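**Nazarenko returns for a second season in September**

Aug 12, 2018

The crime drama Nazarenko will be back for a second season in September, and the streaming service Zurnex has put out a two-minute trailer ahead of the premiere. The new run has eight episodes, two fewer than the first.

Season one ended with Detective Vera Nazarenko handing in her badge after the warehouse fire in Vatach, the small river town where the series is set. The new episodes pick up seven months later. She is working nights as an insurance investigator when a former witness turns up at her door and asks for help finding his brother.
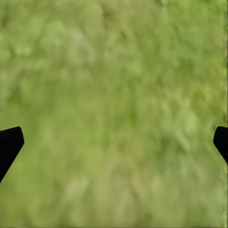
Eusebio Zapata, who created the show and wrote the first season alone, has a writers' room of four this time. He also directs the opening episode and the finale. In a statement sent out with the trailer, he said the second season covers a single case from start to finish and takes place over nine days.

Most of the main cast is returning. The exception is the police captain, who was written out in last season's final episode — although the trailer does include one short shot of his office with the lights on, and fans have already been arguing over what it means. The official synopsis makes no mention of him.

The synopsis reads: "Vera Nazarenko has left the force, but Vatach has not forgotten her. When an old case is reopened, she must decide how much of the truth she is willing to tell, and who will pay for it."

Filming took 100 days, much of it at night. Brustus, the production company behind the series, built the town's main street on a lot for season one and has since added a courthouse and a ferry landing. Both can be seen in the trailer.

The trailer had drawn about 4,000 comments by the end of its first day online. Many of them were on the shorter episode order.

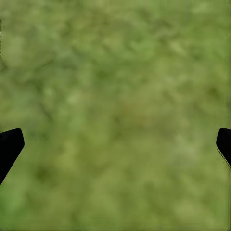 Zapata said the cut to eight was his own request and that two of last year's episodes could have been folded into the others without much loss. He added that the finale will run longer than usual, at 74 minutes.

Zurnex will release the first two episodes together, with one more each week after that. Season one is still available on the service. A third season has not been ordered.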